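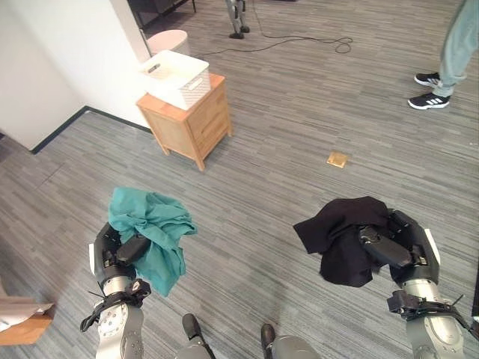

1. Opening and previous minutes

Meeting of the hand and wrist maintenance group, Jorkport site, 2018-01-04. The minutes of the previous meeting were accepted with one correction: the replacement wrist straps came from Strickland, not from Hikolstead.

2. Condition of the hands

Both hands on the Watiria unit were inspected after 1,640 grasp cycles on cloth. Finger joints on the left hand are within limits. The right thumb shows more play than at the last inspection and was re-tensioned. Lint was removed from the finger links on both sides. Lint cleaning goes on the daily sheet with immediate effect.

The test load stays as it is: one teal cloth and one black cloth, one per hand, picked up from the bed and carried to the basket on the nightstand. The black cloth is the harder case – its corners get between the fingers when the hand closes. Closing speed on the right hand is to be lowered one step and the result logged.

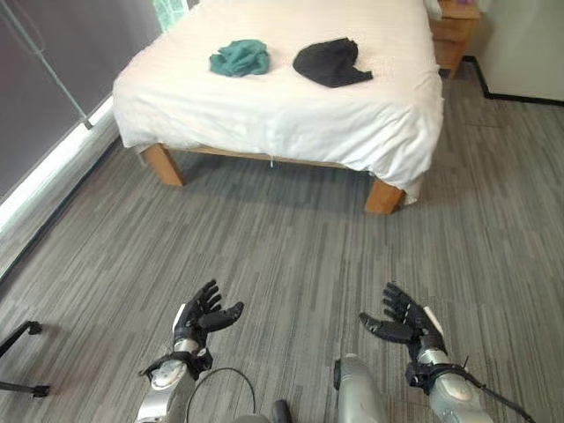 The start pose for the pick was also discussed. Palms up, forearms clear of the duvet, and the feet far enough back that the arms do not reach full extension. The pose file is to be saved under a new name and the old one kept until March.

3. Wrist brackets and cables

Bracket screws were checked with the torque driver. Two on the right wrist were below setting and have been tightened. Thread locker will be applied at the next stop. Cable slack at the forearms was reviewed with the wrists at both end positions. No change to the left. The right cable is to be re-tied closer to the forearm and checked again after 20 runs. 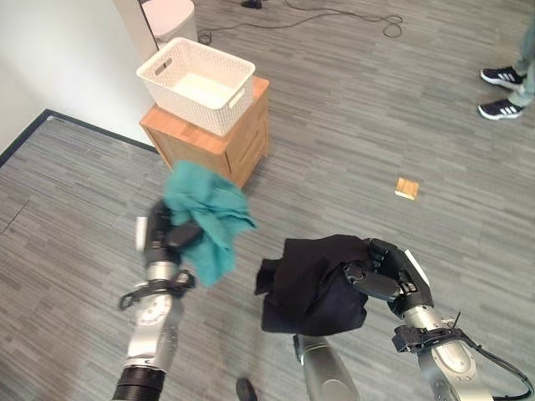
Spare cables are held at Hikolstead. One set is to be moved to Jorkport before the next service – the transfer form is already open.

4. Service interval

The next full hand service was set at 2,502 cycles. The proposal to extend it further was not accepted, pending the thumb readings.

5. Actions

Lower right hand closing speed: controls.
Re-tie right forearm cable: mechanical.
Add lint cleaning to daily sheet: mechanical.
Order thumb tendons from Strickland: purchasing.

Meeting closed. Next meeting after the cable check.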